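This site uses cookies to remember your reading level and font size. Accept / Change settings

Filed under: Clubs and Competitions / Robots / Ages 9 to 12

How a robot club teaches a gripper to hold cloth

A gripper is the part of a robot that takes hold of things. Factory robots have used grippers for a long time, mostly to pick up hard objects such as metal parts and boxes. A hard object keeps its shape when it is picked up. Cloth does not. It folds, slides and hangs down, and it looks different every time it is put on a table.

The Bollcombe robot club works on cloth. Its members are students, and their project is called Dukano. The aim of Dukano is to have a robot arm pick up a piece of fabric by one corner and lay it flat. A person can do this without thinking. A robot needs to be shown many times.

What "showing" means

There are two common ways to make a robot do a job. The first is to write out every step as a program: move the arm here, close the gripper, lift. This works well when the object is always in the same place. It works badly with cloth, because no program can list every way a cloth can fold.

The second way is to collect examples. A person does the job by hand while a camera and other sensors record it. Each recording is called a demonstration. A computer then looks for patterns in the demonstrations. It compares what the camera saw with how the gripper moved, and builds a set of rules from that. The set of rules is called a model.

The club uses the second way. The people who give demonstrations do not use their bare fingers to move the cloth. They carry a gripper in the hand, shaped to take hold of things in the way a robot's gripper would. If the demonstrations were done with bare hands, the computer would be learning from five fingers, and the robot does not have five fingers.

Parts of the job

One demonstration in the Dukano project goes like this. The cloth is dropped on the table from a low height so that it lands in a heap. The person starts the recording. They find a corner, close the gripper on it, lift, move sideways and lower the cloth. They stop the recording. The cloth is picked up and dropped again for the next one.

Club members take turns in pairs. One holds the gripper and the other writes the log. The log has a line for every demonstration, with its number, the color of the cloth and a mark for good or bad. A bad demonstration is one in which the cloth slipped, or the person went back for a second try. Bad ones are kept in a separate folder and are not used for the first model.

The club's first goal was 100 good demonstrations. The model made from those could find the cloth but often closed on the middle of it instead of a corner. The members went on collecting through the spring and reached 484 by April 2024. The newer model finds a corner more often. It still has trouble when two corners lie on top of each other — the gripper picks up both, and the cloth comes up folded.

Why cloth slips

To hold something, a gripper has to press on it. Pressing makes friction, and friction is the force that stops one surface from sliding over another. Smooth surfaces usually give less friction than rough ones. Thin cloth can slide out of a smooth gripper even when the gripper is pressing hard.

There are a few ways to get more friction. The gripper can press harder, but that may stretch or mark the cloth. It can also touch more of the cloth at once, or the part that touches the cloth can be made of something rough or rubbery. The club tested 5 pad materials by holding the same piece of cloth in each one and hanging small weights from it. The weight at which the cloth slipped was written down. Each test was done three times, and the middle result was used.

How a camera tells where it is

A camera that moves with the gripper records a changing view. The computer uses that change to work out how the gripper moved. It looks for things that stay still, such as the corners of a door or the edge of a ceiling light, and follows them from one moment to the next. If they shift to the left in the view, the camera has probably moved or turned to the right.

Plain walls are hard for this, since there is little on them to follow. Printed markers help. A marker is a square with a black-and-white pattern. The computer knows the pattern and the true size of the square, so it can judge how far away the marker is and at what angle it sits.

Wide lenses help too. A wide lens takes in a lot of the room at once, so there are more things to follow. It also bends straight lines, most strongly near the edges of the view. The computer has to correct for the bending before it measures anything.

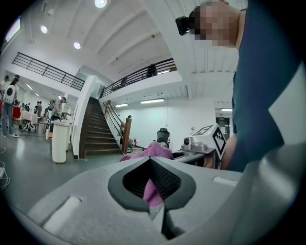 Bjarke Egilsson wrote in to ask whether the model would still work with a towel if every demonstration had been done with thin fabric. Probably not very well, he thought, because a towel is thicker and does not fold as tightly, and he wanted to know if the club would have to start again from zero.

It would not have to start from zero. A model trained on thin fabric already has rules for finding an edge and lifting it, and many of these carry over. The club would add towel demonstrations to the old ones and train again. How many it would need is something the members plan to test in July, after the Sullmont meet.

The Sullmont meet

Sullmont is a one-day competition for school and club teams. Each team brings a robot arm and a model. The judges supply the cloth, and teams do not see it until the day. A run lasts 2 minutes. Points are given for lifting the cloth by a corner, for laying it down inside a taped square, and for how few wrinkles are left. Teams lose points if a person touches the arm during a run.

The Bollcombe club will enter with the Dukano model and a rented Insaurralde arm. The arm is slower than the ones some teams use. Members have chosen to spend their practice time on the first part of the run, finding and lifting the corner, as a run that fails there scores nothing at all.

Words used on this page

Demonstration: one recording of a person doing a job.
Friction: the force that resists sliding.
Gripper: the part of a robot that takes hold of things.
Marker: a printed pattern that helps a computer measure position.
Model: the set of rules a computer builds from examples.

Get a new explainer every month. Ask an adult to enter an email address to join the newsletter.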